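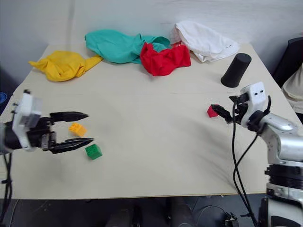 Iltora

I bought the Stekbridge color cloths in November to replace a drawer of old dish towels. You get one color per job: mustard for the table, teal for the floor, red for the stove and white for glasses. I have washed them every week since, and these are my notes after 6 months.

They soak up a spill well once they have been through the laundry. Before the first wash they mostly push water around. The yellow one is still my favorite. It holds crumbs instead of dropping them on the way to the sink, and it dries overnight over the faucet.

None of them will stay folded. I gave up and let them sit in heaps at the back of the table, against the wall, where I can grab one without looking. If you like a neat stack on a shelf, get something stiffer. Mine have never seen an iron.

Color held up better than I expected. The red is still bright and did not bleed, even in a warm load with the white one — I only did that once. The white shows everything and I would leave it out of the set if I could.

They do fine on a pale tabletop. Toy bricks are the usual mess on ours, and the studs leave no snags when a cloth gets dragged over them. For drying a black cup I would skip the white cloth, which leaves lint, and turn the cup upside down to drain.

I paid 12 dollars for the set. The Palter ones I had before cost less and had holes by spring. I would buy these again, with a second yellow.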